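Director's Diary
Fri 16 August

The Office of the Director resumed its regular diary this week following the summer recess. Members are reminded that these entries are published for general information and do not replace the minutes.

The week was given over almost entirely to the reading room move. The local history collection left the Wollero building on Monday in eleven van loads, and the last of the newspaper volumes reached the new premises on Trumora Street by early evening the following day. The collection as transferred stands at 3,778 catalogued items, of which 2,787 are now shelved in their permanent order. The remainder are on the ground floor and may be requested with one day's notice.

Ms. Naledi Pillay, Head of Collections, has directed that the parish registers be shelved last. I support that decision. The registers are the most heavily used part of the collection, and it would serve readers poorly to have them moved twice.

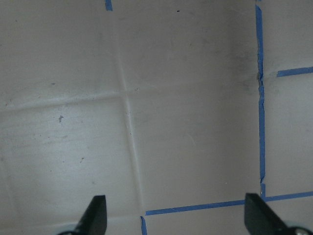
The Director met with the contractor, Sikero, to review the shelving in the upper gallery. Two bays were delivered with the wrong uprights and will be replaced at no charge to the Society. The contractor was also asked to attend to the door at the head of the stairs, which does not close fully and admits a draft. A written schedule was promised by the end of next week. I have asked for the same schedule twice before and have noted this in my letter.

A visit was received from the county records office. The discussion concerned the deposit of the mill ledgers, first proposed in February. The county is willing to accept the ledgers on long loan, provided that the Society retains the index and continues to answer inquiries about it. I indicated that the Society would find these terms acceptable, subject to a vote at the autumn meeting. The insurance value remains to be agreed upon.

The Zulu language materials presented by the mission family have been examined in full. They consist of letters, two hymnals, and a handwritten vocabulary with corrections in a second hand. The Society does not have a reader on staff who is competent to describe them, and I have written to the university to request assistance. Until a reply is received, the materials will be listed by date and size only. The donors have been informed and have raised no objection.
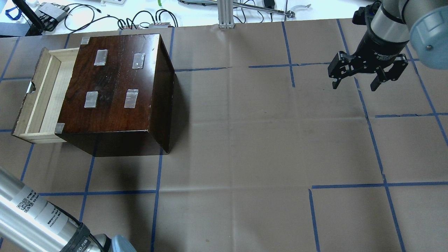
Reader attendance was necessarily low during the move. The temporary desk in the lobby remained open each morning, and inquiries by mail were answered in the usual manner. One reader traveled a considerable distance to consult the 1911 street directory and found it still in its crate. It was retrieved within the hour. I wish to record my thanks to the desk staff for their patience, and to the reader for his.

The annual appeal letter was approved for printing in a run of 400 copies. The text is shorter than last year's. Several members had written to say that the former letter came to its request too slowly, and I am inclined to agree with them. Envelopes will be addressed on the premises.

A question was raised about opening hours after the move. The present intention is to open Tuesday through Saturday, with 3 late evenings each month. The evening hours were well attended in the old building only during the winter, and the arrangement will be reviewed in the spring.

The afternoon of this writing was spent on correspondence. The piano tuner has asked whether the instrument in the old hall is to be moved or sold. I have no instructions on the matter and have replied to that effect. The keys to the Wollero building are to be returned to the landlord by the end of the month, and all staff who hold a set should bring it to the front desk.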